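# Demonstrationsaufnahme (Robotik) 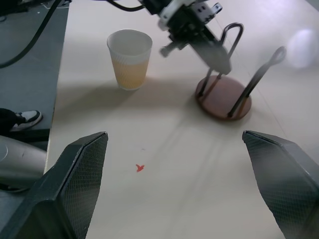

**Kategorie:** Robotik · Maschinelles Lernen · Datengewinnung

Als **Demonstrationsaufnahme** bezeichnet man in der Robotik die Aufzeichnung einer Handhabungsaufgabe, aus der ein lernendes System später eine Steuerungsstrategie ableitet. Eine einzelne Aufnahme heißt *Episode*. Sie umfasst in der Regel die Gelenkstellungen, die Greiferöffnung und die Bilder einer oder mehrerer Kameras.

## Verfahren

Bei der Fernführung steuert eine Person den Roboter unmittelbar, während alle Messgrößen mit gemeinsamem Zeitstempel gespeichert werden. Handgelenkkameras erfassen den Bereich zwischen den Greiferfingern. In zweiarmigen Aufbauten kann dabei auch der Greifer des jeweils anderen Arms ins Blickfeld geraten, etwa über einem Becherhalter mit Holzfuß und Drahtbügeln, neben dem ein teilweise gefüllter Pappbecher steht. Durchsichtige oder durchscheinende Gefäße, Flüssigkeiten und dünne Drähte gelten als anspruchsvoll für die bildgestützte Lageschätzung.

## Variation und Auswahl

Zwischen den Episoden werden Lage der Gegenstände, Füllstand und Beleuchtung verändert. Der Datensatz *Timberg* enthält 535 Episoden aus 11 Aufgaben; 345 davon wurden nach der Durchsicht für das Training freigegeben. Die Auswahlregeln gehen auf Chinyere Oyewole und Ismael Guerra zurück. Abgebrochene Versuche werden gesondert abgelegt, Korrekturbewegungen innerhalb einer vollständigen Episode bleiben erhalten.

## Kritik

Kirsten MacDonald bemängelte, dass Datensätze mit nur einer Bedienperson deren Bewegungsgewohnheiten übernehmen. Bei *Latlow* wechselt die Bedienung deshalb nach jeweils 20 Episoden.

## Siehe auch

- Imitationslernen
- Teleoperation
- Greifplanung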